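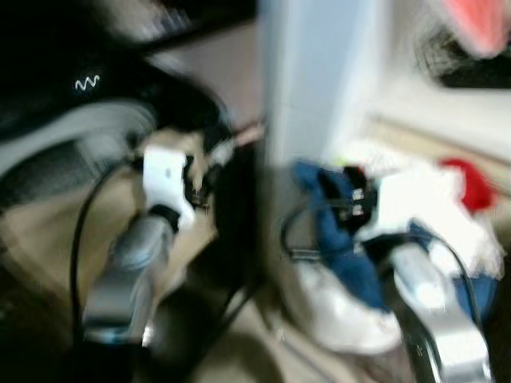

Grasp detector loses the cloth when the head camera moves

Posted by Jawad Kazmi, 7 Apr 2021

Hello. My two-arm setup must move clothes from a bag to a top-loading washer. When the head turns, the picture smears and my segmentation returns an empty mask for 107 of 500 frames. The planner then stops and goes home. Exposure is automatic. How can I make it wait for a good frame?

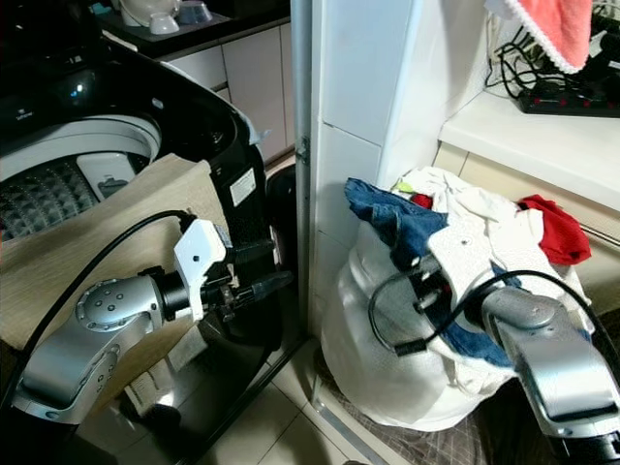
Right gripper at the jeans, washer lid open

whiteley_m
Gate it by head joint speed. If the speed is over your limit, do not publish the mask — keep the last good one with its old timestamp. The planner must accept a stale mask for a short time before it aborts. Also fix the exposure by hand.

Uria
Buy a better camera.

prernton141
I agree with the first reply, but please check that the transform is taken at the image timestamp and not at "latest". I had this mistake and the grasp point was always beside the cloth.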